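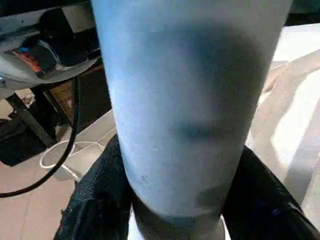
I look after one small robot cell, the one we call Novum, and most of the emails I get are about its gripper. People want to know how I set the fingers, how often I clean them and why I'm so fussy about cables. Tapered things are what I use for checking the grip, like the pale blue one between the two black fingers here, held down at its narrow end. If the fingers sit evenly on both sides of a taper, I'm fairly happy they'll cope with a plain box!

How often do you clean the fingers?

Every Monday, with a dry brush first and then a barely damp cloth. The finger surface is grainy and holds on to fluff, so I go along the grain and leave it to air (no solvents, please — I ruined a pair of pads that way in May).

When do you change the pads?

I keep a tally on the door. The last pair went 551 shifts, the pair before only 443, and I'd been running those far too tight.

What force do you start with?

The lowest that lifts the thing, then up a notch. Soft items get marked if you squeeze harder than that. Loïc Riviere talked me into writing the setting on a bit of tape, and I've not lost it since.

Do I need to redo the wrist camera after swapping a finger?

Yes, every time. It takes me nearly 132 seconds, so there's no excuse.

What about cables on the floor?

Clip up whatever you can, and walk the arm slowly through its lowest moves before you let it run at full speed.

Related
Etinier feeder: clearing a jam
Greasing the Ghaffari rail
Stulell controller won't start

267 shares
Comments (9)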